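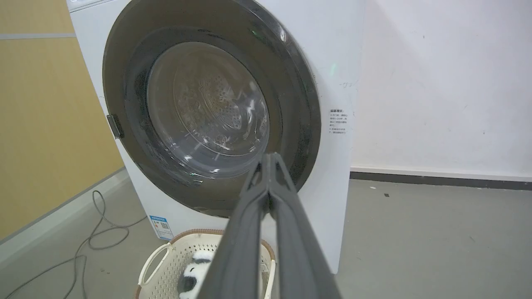
Wrist camera view of the washer door, gripper closed, latch on the left edge of the rim.

Getting a stable door circle when the glass keeps glaring at you

By Mirjam Gruber
October – 3 min read

If you followed the Pitport setup guide, you already have wrist camera images coming in and you're ready to find the door. The trouble is the porthole. It's smoky, shiny glass, and the depth values on it jump all over the place, so let's leave the glass out of the fit altogether and use the dark rim instead.

1. Start the Birnine viewer and load one image with the gripper closed. Draw a mask over the fingers, a little wider than you think you need (I'm generous with mine!), and save it with the arm profile. They reach right up in front of the lower part of the door, and their gray is close enough to the rim to fool the edge finder.

2. Turn the image to grayscale and set the edge threshold to 50. White streaks on the glass will still show up as edges, and that's fine for now.

3. Fit an ellipse to the outer edge of the rim, where dark gray meets the white panel. Let the fitter run 600 rounds and throw out any point inside the glass.

4. Project the ellipse onto the front panel plane. Take your plane points from the flat white area to the right of the door – the printed label there is flat too, so you don't have to cut it out.

5. Look for the latch only along the left side of the rim. My first version searched the full circle and happily picked a reflection, and I lost most of a Thursday to it.

6. Publish the result as door_frame and move the arm a little. If the circle drifts, go back to step 1 and widen the mask.

Johanna Hämmerli asked whether the planner needs the laundry basket as well. Yes, please add it as a collision box, rim and all, before you plan any move down low.

We use cookies to remember your settings. Accept | Manage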